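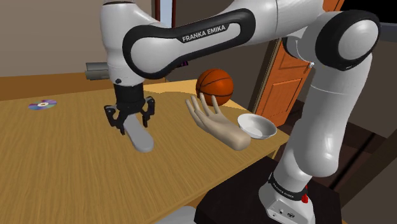

Does a Full Moon Really Keep You Awake?

Lots of grown-ups will tell you they can't sleep when the Moon is full. Some say babies are born then, dogs howl more and whole classrooms go silly. Should you believe them? Let's be fussy and check.

First, ask how they know. If you sleep badly and see a big bright Moon, you remember it. If you sleep badly on a cloudy night with no Moon, you probably forget by lunch. Scientists call this confirmation bias: we notice the things that fit what we already think.

Attila, a reader aged 10, told us his gran always gets a headache at full moon. We asked if she wrote her headaches down. She didn't. So all we have is a feeling, and feelings are slippery.

But doesn't the Moon pull the sea and make the tides? Yes, it does. People then say, "We're full of water too!" Sorry, that doesn't work. Tides happen because the sea is enormous. You are rather small.

What about the light? That's a better idea. Moonlight might bother you if your curtains are thin. Some sleep studies have found a small change near full moon and others have found none, so we are not convinced yet.

Try it yourself. Every morning from the start of January, give your sleep a mark out of five. Don't look up the Moon until the month is over, or you'll be cheating without meaning to. Then compare.

Written by Nerys Yorath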